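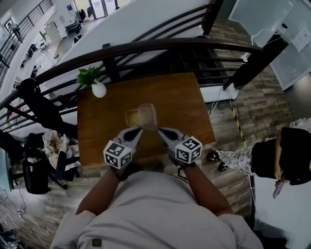

Food Storage at Home, session 4: leftovers, labels and the back of the fridge

Right, last time we got as far as the freezer and then ran out of time, so I'm picking up with the fridge and we'll go back to ice crystals if anyone still wants to (Fadime, I haven't forgotten your question about peas).

First thing: temperature. Your fridge wants to be at 5°C or a bit below, and the dial on the inside tells you nothing useful. Mine goes from 1 to 7 and for years I thought that was degrees! Get a cheap fridge thermometer, stand it in a glass of water on the middle shelf, leave it overnight and read it before anybody opens the door for milk.

Second thing: cooling. Cooked food should go in the fridge within two hours, and big pots are the problem. A deep pan of stew holds its heat in the middle for ages, so split it into shallow tubs. Rice is the one to be fussy about – spread it out on a tray, get it in the fridge within the hour, eat it the next day, and only reheat it once.

Third thing: where stuff goes. Raw meat and fish at the bottom, covered, so they can't drip on anything. Cooked food and leftovers higher up. Salad in the drawer. Milk is happier on a shelf than in the door, though I know most of us will carry on putting it in the door.

Now labels. Use by is about safety and you stick to it. Best before is about quality, so a packet of crackers a week over is fine if it still tastes like a cracker. For your own leftovers, write what it is and the day you cooked it, and plan on eating it within two days. Masking tape and a biro will do. I used to skip the "what it is" part and once defrosted apple sauce for what I'd promised would be a soup supper.

Delphine asked about hummus and other dips. Once opened, go by what it says on the tub, usually two or three days, and spoon some into a bowl instead of dipping straight in. Double dipping shortens its life no end.

For next time, please do the fridge list: write down everything in there, the date on it if there is one, and which shelf it was on. No tidying first, I want the real thing. Bernadette's from last term had 33 items and four of them were mustard.

Handouts for sessions 1 to 3 are in the blue folder by the door at Drunosside. If you missed the freezer one, ask Yaryna for a copy.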